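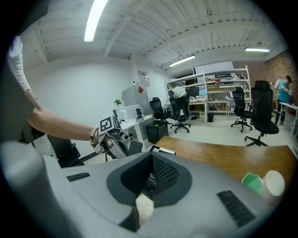
By January, Fabrice Langlois had put the green cup next to the white cup 1,758 times, and he was getting worse at it.

This was a matter of record. Liltari kept a record of everything. Each time he finished, a number went up on a screen, and a short time later another number came back, which was how much the cup task had improved as a result. For most of the fall the second number had climbed. Now it sat at 67 and would not move, and on bad afternoons it sank to 66 while he was at lunch.

"You're drifting," said Odile, who supervised him. "Look at your wrist."

Fabrice looked at his wrist.

"You used to come straight down. Now you do a little swoop."

He hadn't known about the swoop. He picked up the gripper, one in each hand the way they'd trained him, and tried to pick up a cup like a man who had never given any thought to it. The left jaw came in low. The right jaw hovered. He swooped.

"There it is," said Odile, and wrote something down.

The job had been advertised as teaching. He had told his mother it was teaching, and his mother had told the whole of her building, so that when he visited he was asked on the stairs how his students were. Coming along, he said. One of them had trouble with cups.

He had never met the student. It lived across town at Trunier, in a warehouse with a loading dock, and it had two arms and no interest in him. Everything he did with the grippers was packed up at six o'clock and sent over, and during the night the student went through it, all his reaching and squeezing and second thoughts, and in the morning it knew a bit more about being Fabrice around crockery.

At home he began to have problems. He stood at the sink with a mug and could not remember which side a person came at it from. He broke the mug, and then a saucer. His girlfriend asked him to pass the salt and he lined it up first.

"Did you just let go and wait?" she said.

"You have to pause before you retract."

"Retract," she said.

In the end Odile sent him to Trunier for a morning, on the theory that it would be good for him to see where it all went. He wore a clean shirt. A young man from Gaillard, who made the arms and seemed to be there mostly to stand near them, gave him a visitor's sticker and a chair.

The student was working at a table. It had a blue cup and a white cup and it was on trial number 114 for the day. It reached out with its left arm, slowly, and Fabrice felt his own shoulder move in his jacket. It came in over the rim. Then, at the last moment, for no reason that anyone in the room could have given, it swooped.

"We can't work out what that is," said the young man. "Emberg thinks it's a bearing. They've had the elbow apart 2 times."

The arm set the blue cup down beside the white one, let go, and waited. There was a tiny sideways nudge with the back of the jaw to make the handles agree. Fabrice's grandmother had done that with her good coffee cups, every one, all the way down the shelf. He had not known that he did it too.

"And that," said the young man. "The nudge. That's not in the spec either."

"Does it hurt anything?"

"It costs us a second and a half."

Fabrice watched it do another one. It was still rather clumsy on the approach, and it had a way of hesitating over the cup that he thought could be encouraged out of it with a little patience.

"I'd leave the bearing alone," he said.

On the stairs that evening his mother's neighbor asked after the students, and he told her, for longer than she had expected, with gestures.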